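Student Projects > Packaging and Storage > Snack Box Packing Report

Packing a Shared Snack Box: Fit, Order and Breakage

1. Purpose

Our group was asked to pick an everyday storage job, try it several ways, and report which way worked best. We chose the snack box in the Gredau study lounge. The lounge gets a mixed bag of snacks every Friday, and they go into an open cardboard box that stays on the table through the next week. People had complained that the biscuits at the bottom were always broken and that it was hard to find anything without taking half the box out.

We wanted to know if the way the box is packed makes a difference to these two problems.

2. Materials

We used one cardboard box with the top open, a kitchen scale, a ruler, masking tape and a checkered tablecloth to keep the box from sliding. The snacks came from the Trusia market and from a small import shop called Ng. They were a normal mix for the lounge: wafers, biscuits, candy and a few spicy things. The filled box weighed 678 grams more than the empty one on the day we did the main trials.

We did not choose packages to make the job easier. Some were stiff and some were soft. Several bags had a lot of air in them, and this turned out to matter more than their weight.

3. Method

We tried three ways of packing.

Method A was dropping everything in as it came out of the shopping bag. Method B was laying packages flat in layers, with the largest at the bottom. Method C was standing the packages up in two rows, with tall ones at the back and short ones in front.

Each method was repeated 6 times. After each packing, one of us carried the box down the hall and back, set it on the table, and then took out one snack that another group member called out. We timed the search and wrote down how many other packages had to be moved. At the end of the set we checked the biscuits and wafers for breakage through the wrapper, or by opening the packet if we could not see in.

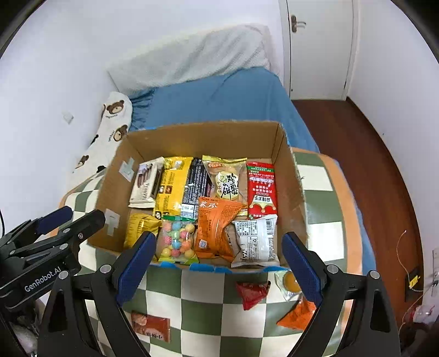
Figure 1. Snacks in two rough rows, with the wafers and round biscuits at the back and the candy in front.

Getting the rows to stand took some practice. The back row could lean on the rear wall, so it stayed up fairly well. The front row had only the back row to lean on. When we left a gap, the soft bags slumped into it and the row spread out. We got better results by putting the stiff packets in first and pushing the soft ones in between them.

4. Results

Method A was the fastest to pack but the slowest to search. In the worst run it took 47 seconds to find the packet that was called, and nearly everything had to be lifted out.

Method B looked the neatest from above. It also let us close the box when we tested that. However, the lower layer was hidden, and the round biscuits cracked whenever they were under something heavier. The wafers had the same problem.

Method C gave the shortest searches. Our longest one was 7 seconds, and most of the time we could pull out a snack without moving anything else. Breakage was lower than in Method B. The few broken biscuits we found were near the bottom of their bag, where the ones above pressed on them.

5. Discussion

We think standing the packages up helped mainly by letting every packet show at least its top end. People look for color first and read the label second. One group member could not read the Chinese labels and still found those snacks quickly by the color of the packet. We had planned to add paper labels and decided they were not needed.

A weak point of Method C is that it works only when the box is fairly full. After several snacks had been taken, the others started to fall over. We tried a folded strip of cardboard as a divider, and it held the rows up until the box was half empty. We did not test it beyond that.

Another problem is that our breakage check was not the same for every package. Looking through a clear bag is easy, but a printed wrapper hides what is inside. Opening a packet meant it could not be used in the next trial, so we had to replace it with another one of the same kind.

6. Changes for next time

We would use the same person for every search, as some of us already knew where things were. We would also test a shallower box. The Mevuvov lab next door has one with lower sides, and it might be easier to reach into, but the taller packets would have less to lean on.

The lounge box is now packed using Method C with the cardboard divider. The leftover snacks from the trials were put back in it.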